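Trays and Why We Use Them
By Flora Leckie, Mollutach Learning Pages
Sun 15 April

A tray is a flat dish with a low wall, called a rim, around its edge. The rim stops small things, such as beads or seeds, from rolling away. It also helps to keep crumbs and soil off the table.

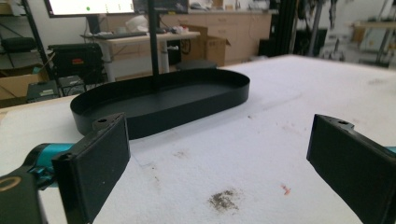
Trays come in many shapes. An oval tray has rounded ends and no sharp corners, so it is easy to wipe clean. Pupils should place a tray on a level table before they begin work. When the work is finished, carry the tray with 2 hands and empty it into the correct bin. Any specks left on the table should then be brushed up.

Last updated in August
172 shares | 20 comments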